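Handheld gripper for cloth: padded fingers vs bare ones?

Forum > Grippers and end effectors > Soft goods

Posted by yara_azar

Hello all, long-time reader and very occasional poster. I've been putting off writing this one up because every time I sit down to do it I change my mind about what I think, so please bear with me while I ramble a bit.

We're a small group and we've spent most of November trying out two handheld grippers side by side, the Loller and the Voyle. The idea is to record people doing little cloth jobs by hand (picking up, bunching, letting go, handing over) and then train on that, and later put the same fingers on an arm so the two match. The arm is a separate argument and I promise I'll get to it someday.

The Loller came with bare plastic fingers and I liked it straight away. It's light, the trigger is easy on the wrist, and Siham could run it for a whole morning without complaining, and she does like to complain (sorry Siham, I know you read this). But thin cloth slides right out of it. You squeeze harder, the fingers flex outward at the tips, and out it goes. We logged 600 grasps on the bare fingers and 88 of them were drops, nearly all of them with the thinnest fabric we had.

So we switched to padded fingers, with a rounded cushioned end, and the difference in the hand is lovely. You stop thinking about the squeeze. A bunched-up bit of cloth just sits there against the pad and you can wander off across the room with it.

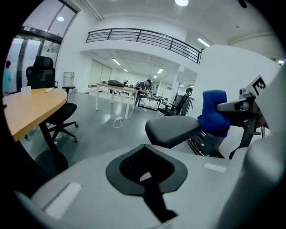 What I can't settle is whether the pads are making our data worse while they make our lives nicer. A soft tip hides how far the fingers have really closed. With the bare ones, the opening width told you something useful: a wide reading meant a thick wad, a narrow one meant a single layer. With the pads it all blurs together, and I worry the policy will learn that width means very little. Has anyone been through this with fabric? I'd especially love to hear from people who went from pads back to bare, and why.

Posted by zuercher_b

Hi Yara, nice write-up. I went from pads back to bare, so I'll bite.

My trouble was wear. The padding on mine took a set after a few weeks, and by then the early recordings and the late ones didn't agree about what closed meant. You can recalibrate, of course, and I did, but I kept forgetting which calibration went with which batch. In the end I glued a thin rubber skin on the bare fingers and lived with a few more drops. Eighty-eight out of 600 doesn't frighten me at all, by the way. Drops are data too.

Balthasar

Posted by hala_s

I'm going to disagree with Balthasar, fondly, as usual. Drops are only data if somebody labels them, and in my experience they get thrown in a folder called "misc" and that's the last anyone sees of them.

Yara, are you tracking the finger from a marker or reading it from an encoder? It matters a lot here. If it's a marker near the fingers, then what you get is where the rigid part is, and the squish of the pad is invisible to you whatever you do. If I were you I'd treat the pad as part of the cloth, so to speak, and let the camera sort it out. A saturated fabric color helps there too, at least while you're still comparing hardware. We used some very drab gray towels for our first round and I regretted it every single day.

Posted by yara_azar

Marker, yes, one of the square printed ones. And "treat the pad as part of the cloth" is a way of looking at it that hadn't crossed my mind, thank you!

We're on bright blue for exactly the sort of reason you mention, though Sawsan has been lobbying for patterned dishcloths, on the grounds that real laundry isn't blue. She has a point, and I've told her so, and I've also told her next month.

Posted by sawsan_r

Next month she says. I have the dishcloths in my bag already.

More seriously, I did most of the comparing on the Voyle and I think it's getting left out of this thread. It's heavier, and the wide lens takes some getting used to because the corners go so dark, but the fingers stay parallel right through the squeeze. On the Voyle I barely noticed whether I had pads on or not. I'd say the flex in the Loller tips is the real problem and the padding is covering it up.

Posted by zuercher_b

Now that I would believe. Stiffen the fingers first, then decide about pads. Tranier sells a stiffer replacement set in packs of 4, and I can measure mine for you if you want to check the mounting holes before ordering.

And Hala, I do label my drops. Mostly.

Posted by hala_s

"Mostly."

Posted by yara_azar

Measurements would be wonderful, Balthasar, please do. I'll order a pack and run the same thin fabric again, bare first and then padded, and let Sawsan hold the trigger so I can't fool myself. If the width readings spread out the way they used to, I'll keep the pads on and stop fretting. I'll post the numbers in this thread when we have them, dishcloths included.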